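Search this course... Go
Cell Maintenance II - Handout 7
Posted in May by the Joston lab staff
21 shares | 4 comments

Setting up the Tendivard drawer cell

The cell has one arm, one gripper and one cabinet with a wide drawer. Everything is taught relative to the cabinet, so the cabinet is fixed first. Push it square against the long counter and check that the top does not rock on the terrazzo.

Open the drawer fully by hand before teaching any point. Record the open position as the drawer datum. Set the approach height at 400 mm above the drawer floor, then step down at slow speed.

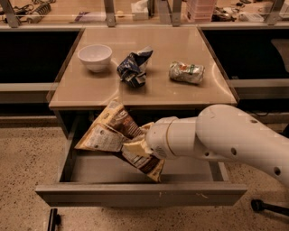
Grip force is set on the softest item in the batch. Film bags slip at the corners when the force is low and burst when it is high - start at the bottom of the range and go up one step at a time. If the gripper closes on more than one bag, log it as a double pick and lower the release point, as the bag underneath hangs below the fingertips.

Items on the cabinet top stay there during drawer work. The path must clear the tallest of them, normally the bowl. A glossy top gives false depth readings under ceiling lights. Mask those areas in the Hourani vision settings; do not raise the exposure. 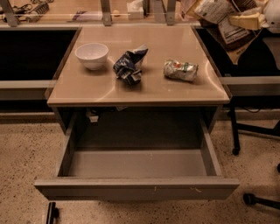

Fig. 2. Drawer fully open and empty, with snack packages piled on the counter at upper right.

Service notes
Wipe the finger pads every shift. Reset the cycle counter after a pad change; the last set on the training cell reached 1,049 cycles. Keep chairs and cables out of the drawer travel. After any contact with the cabinet, teach the datum again and save it under a new name in Amine.

Reading for next session: Handout 8, wrist cable checks.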